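# Standby Load and the Household Meter

Standby load is the power a home draws when its appliances are switched off or idle. It is measured in watts, but the utility bills it in kilowatt-hours, and the conversion is simple: a constant load of one watt uses 8.76 kilowatt-hours over a year.

Brulanmont, a housing cooperative of 147 apartments, logged its overnight consumption in September. Readings were taken between 2 and 4 a.m., with refrigerators metered separately. The highest standby figure for a single apartment was 982 kilowatt-hours on an annual basis. The main contributors were an older set-top box, a networked printer and a heated towel rail with a failed timer.

Lorkance, which supplied the plug-in meters, recommends a full 24-hour reading for any device with a duty cycle. Short readings miss the peaks.
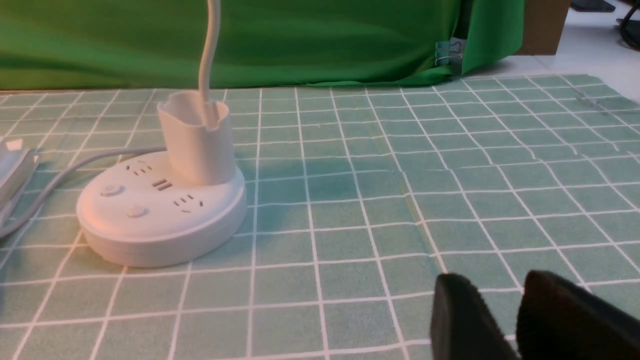
Chargers are a smaller item than most tenants expected. An unloaded phone charger of recent design typically draws under 0.1 watt, or less than one kilowatt-hour a year. Audio receivers and game consoles in instant-on mode deserve attention first. The cooperative will repeat the readings in February, with the towel rail timers replaced.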